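Skimari gripper kit: our review after nine months of refurbishing desktops
by Bernadette Doherty

I put off writing this for ages, partly because I wanted to see a whole budget year through before telling anybody else how to spend theirs. We're a small shop that takes in old office desktops, strips them, tests the parts and builds good machines back out of them. When we decided to put a robot arm on the bench, the arm itself was the easy part of the plan (we bought ours secondhand through Plenus, and they were lovely to deal with). The gripper is where I went back and forth, and I ended up with the Skimari kit, mostly on the strength of a very patient phone call with their sales desk.
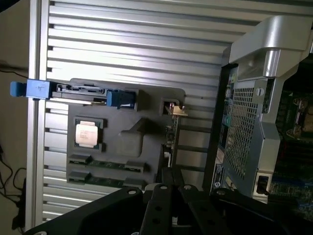

The kit comes with the gripper, two sets of fingers, the mounting plate and a bag of hardware that is far more generous than it needs to be. I love the fingers! They're flat metal with plenty of holes, so you can bolt on your own tips, and we have tried all sorts. The manual is thinner than I'd like, and the section on setting grip force reads as though it was written in a hurry, so leave yourself an afternoon for that.

Now, the money. Spare fingers are $409 a set, and I would put one set in your first order, even if it pinches. What I badly underplanned was everything around the gripper – the table, the cabling, and above all the fixtures. A processor wants a pocket and a hard drive wants a slot to stand up in, and every new model of computer had us wanting another one. I set aside money for 2 fixtures and by February we had printed 13. If you take one thing from all this, let it be a fixture line in the budget, and a fat one.

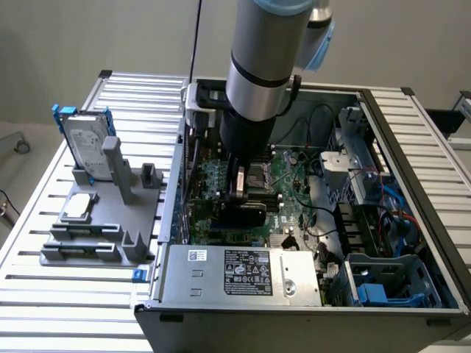
Trnka wrote in to say that the fixture costs sounded familiar, but that a shop doing small batches might do better leasing the whole cell for a year and buying only once the parts list settles down. I did price a lease with Nurkia, and for us the monthly figure came out higher than I could stomach, though I can see it suiting a newer shop. Do ask whether the spare fingers are included, as ours would not have been. I'd still buy the Skimari again, with a second set of fingers from day one.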